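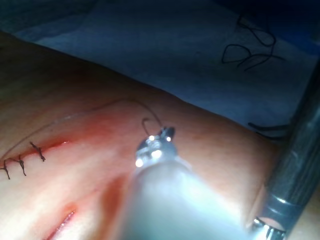

4. Teaching the Closure Unit

4.1 How the unit ran

By the time my class got to suturing, they had already spent most of the semester moving things from one place to another. Pegs, rings, bits of foam, the usual. They were pretty good at it and they knew it. So I'll admit I looked forward to the first closure lab a little more than a kind teacher should, since I had tried it myself over the winter break and had spent an entire evening putting in stitches that looked like a bad shoelace.

The course had 13 students, all in their third or fourth year at Saltham. We ran the closure unit in the last stretch before finals in May, with an open lab on Saturday for anyone who wanted extra time (almost everyone did, which I did not expect on a nice weekend). Teams shared one workstation. The two arms were driven by Petek, the control package we had used all semester, and everything the arms did was logged through Wurkeo, along with the video from the small camera at the wrist. I had written the first version of the lab handout over the summer, and looking back at it now I can see I wrote it for people who already knew how to sew.

The assignment itself was simple to say out loud. Close the cut. Teams could drive the arms by hand through the whole thing, or they could hand over parts of a stitch to a routine they had written themselves. To pass, a team had to get at least one of those parts running on its own: picking up the needle, lining it up, driving it through, pulling the thread, or tying. They got to choose which. I wanted them to argue about it, and boy, did they argue.

4.2 Why one stitch is a lot of stitches

I had planned the grading around the stitch as the basic unit. You do a stitch, you get credit for a stitch. This fell apart on the first afternoon. When I sat down with the logs I found that teams spent very little time on the part I thought of as suturing, the needle actually going through tissue. Most of the clock went to everything between stitches — regrasping the needle, turning it the right way, finding the thread again, deciding where to go in next.

Figure 1 is a good place to see what I mean. Three stitches are in along the left part of the incision, and the edges there are pressed together into a thin line. Past the third one the cut is still open. The jaws have the curved needle with its arc standing upright, and the thread runs back across the skin to the stitched side in one long shallow arc. If you showed that to the me of last winter, I would have said the hard work was done and all that was left was to repeat it. The students would have laughed at me. Getting the needle to stand up in the jaws like that was where they lost their evenings.

The trouble is that a curved needle has a lot of ways to be held and only a few of them are any use. Grab it too close to the tip and there's nothing left to push through. Grab it near the thread end and it swings around as soon as it meets any resistance. Hold it at a good spot but tilted, and it comes out somewhere you didn't ask for. From the wrist camera these can look nearly the same, and the students said so, loudly, in their lab notes. One team wrote "looks fine, is not fine" next to so many entries that they finally turned it into an official label in their log. I liked it enough to add it to the shared label set for the whole class.

4.3 What the students automated

I had guessed that most teams would go for driving the needle. It's a clean motion, you can draw it on the board, and there's a nice bit of geometry in it that we had covered in lecture. Only one team picked it. The rest went for alignment or for thread handling, and a team that started on knot tying dropped it after the second session and switched to alignment too.

The alignment routines mostly worked the same way. The student would drive in by hand, close the jaws on the needle, and press a key. The routine would then look at the wrist camera picture, guess how the needle was sitting, and turn the wrist until the guess matched a target. For the guessing part they used Fekell, which had been part of our vision labs, and they trained it on pictures they labeled themselves. I set the minimum at 200 labeled pictures per team. I chose that number with no science behind it at all; it was how many I could label in one sitting before I got cranky.

The labeling turned out to be a better lesson than the training. Shiny metal is miserable to label. The jaws have small joints and pins that throw back bright spots of light, and the needle is thin and curved and has bright spots of its own, so a tired person at nine at night will happily mark a reflection as the tip of the needle. I know this from checking their labels, and I also know it from checking mine. Two teams traded label sets halfway through and each decided the other team was careless. When they sat down and went through the disagreements one at a time, they ended up writing a page of rules together, and both sets got better.

The arm itself was the other nuisance. With the camera where it is, the pale shaft of the working instrument takes up a big soft blurry piece of the lower middle of the view. That's fine for a person, who just ignores it. The first round of student models did not ignore it. One of them learned that a big bright shape meant "needle is ready," and it was right often enough that the team believed in it for almost a week.

4.4 Thread, which I forgot about

I have to own up to this one. The handout said a great deal about the needle and one line about the thread. The line was "keep the thread clear of the work area." That's it. That was my whole thread policy!

Thread is dark and thin, and it's happy to lie anywhere. It curls up on the drape, it drapes itself over the second instrument, it slides under the needle at the exact moment you'd like it not to. You can see loops of it in a tangle on the blue drape in the upper right of Figure 1, and another short strand a little lower down, near where the second instrument passes. The teams that chose thread handling wanted a routine that would pull until the last stitch was snug and then stop. They had no force reading to work with, so they had to get it from the picture, watching how the thread's curve changed as the arm moved away.

This was the most inventive work in the class, and also the least reliable. A long shallow curve is easy to follow when it's lying on plain skin with good light on it. It's much harder once it crosses something red, or passes into the shadow by the drape, or doubles back on itself. One team painted over everything in the picture except a narrow band between the last stitch and the jaws, and that helped a lot. Another team tried to track the whole thread end to end, including the tangle, and I let them go on with it longer than I should have. I kept thinking they were close.

4.5 The hand-off problem

Something I didn't see coming at all was how much the students disliked giving control back and forth. Every routine had a start key and a stop key. In the logs, the moments just after a stop are full of tiny jerky motions. The person takes over, finds the wrist turned some way they didn't leave it, and has to figure out which way is up. A few students told me they would rather do the whole stitch by hand, slowly, than let the routine have the middle part and then spend the same time getting their bearings.

I changed the lab after that. For the last two sessions I had teams slow the final bit of any routine way down, so that the driver could watch the wrist come to rest before taking over. I also asked them to say "mine" and "yours" out loud, the way people do with a fly ball. It felt silly to them for a few minutes and then it was just how the room sounded. I don't have a fair before-and-after comparison to report here. The students had more practice by then and the cuts were different, so please take the smoother logs in Section 5 with that in mind.

4.6 Grading, second try

After the stitch-counting plan fell over, I graded 4 things: how the edges met, how evenly the stitches were spaced, how often the needle had to be regrasped, and how well the team could explain their own log. The last one carried the most weight. A team could have a crooked line with a gap in it and still do well, as long as they could point at the second where it started going wrong and say what they'd change.

The spacing score was the one they fought me on. Several teams pointed out that I was measuring along the skin as if it were flat when it plainly curves away from the camera, and that a stitch placed a little higher on the slant looked farther from its neighbor than it was. They were right. I went back and rescored everything with a correction that one of the teams had worked out for their own use, and a couple of grades went up. The corrected scores are the ones used in the rest of this paper.

I also dropped the time limit after the first week. With it in place, teams would rush the regrasp, get a bad hold, and push ahead with it anyway. Without it they took longer per stitch and opened the jaws to start over whenever they didn't like what they had. I'd keep it that way next year, and I'd start the thread work two sessions earlier, before anyone has had a chance to get attached to a needle routine.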